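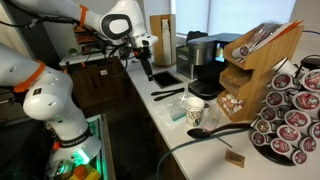
How a Coffee Maker Works
From the Helwood Kitchen Science pages

A single-serve coffee maker makes one cup of coffee at a time. It has three main jobs: move water, heat water, and push the hot water through ground coffee. Each job is done by a different part inside the case.

The water tank

Most machines have a tank at the back or on one side. A person fills it with cold water. When the start button is pressed, a small electric pump pulls water out of the tank through a narrow tube. The pump is the source of the humming sound.

Some machines have no tank. They are joined to a water pipe in the wall, and a valve opens when water is needed. A valve is a gate for liquid. It can be open, closed, or partly open.

The heater

The water then reaches the heater. The heater contains a piece of metal that resists electricity. When electricity is forced through it, the metal gets hot. A toaster works in the same way.

Coffee is made with water just below boiling. A sensor measures the temperature and sends a signal to the control board, a flat card covered with electronic parts. If the water is too cool, the board keeps the heater on. If it is hot enough, the board switches the heater off. This kind of checking and correcting is called feedback.

The coffee

Ground coffee is made of roasted seeds that have been crushed into small grains. Small grains have more surface than whole seeds. More surface means more places where water can touch the coffee, and so the flavor comes out faster.

Hot water dissolves some parts of the coffee and leaves others behind. The parts that dissolve give the drink its color, smell, and taste. Removing them with water is called extraction. A filter holds the wet grains back while the liquid passes through and falls into the cup. The used grains are called grounds. They can go in a compost bin.

The display

Many machines have a small lighted screen. It may show the cup size, the time, or a message such as "add water." The screen does not make coffee. It reports what the control board is doing.

Why a paper cup does not leak

Plain paper soaks up water. It is made of plant fibers pressed together, with tiny gaps between them. A paper cup for hot drinks has a very thin lining on the inside, often plastic. The lining covers the gaps. The bottom of the cup is a separate circle of paper, sealed to the wall with heat and pressure. The top edge is rolled outward. The roll makes the cup stiffer and gives a smooth place to drink from.

Why cups stack

A paper cup is wider at the top than at the bottom. This shape is called a taper. Because of the taper, one cup slides into the next and only the rims add much height. A cup dispenser keeps the stack upright. If the front of the dispenser is open, it is easy to see how many cups are left.

Tongs

Tongs are two levers joined at one end. Squeezing the arms brings the tips together. The tips move farther than the hand does, but they press with less force than the hand supplies. That is enough for a roll or a cookie. Tongs also keep fingers off food that other people will eat.

Try it: test a taper

You need 7 paper cups and a ruler. Ask an adult before using cups from the kitchen.

1. Measure the height of one cup. Write it down.
2. Put a second cup inside the first. Measure the stack.
3. Subtract the first number from the second. The answer is the height added by one cup.
4. Predict the height of a stack of 7.
5. Build the stack and measure it.

Safety

Hot drinks can burn skin. The coffee maker should be used by an adult. Do not do the cup test next to a machine that is switched on.

Words to know

Extraction: taking something out of a material, often with a liquid.
Feedback: using a measurement to correct what a machine does.
Taper: a shape that gets narrower toward one end.
Valve: a gate that controls the flow of a liquid or gas.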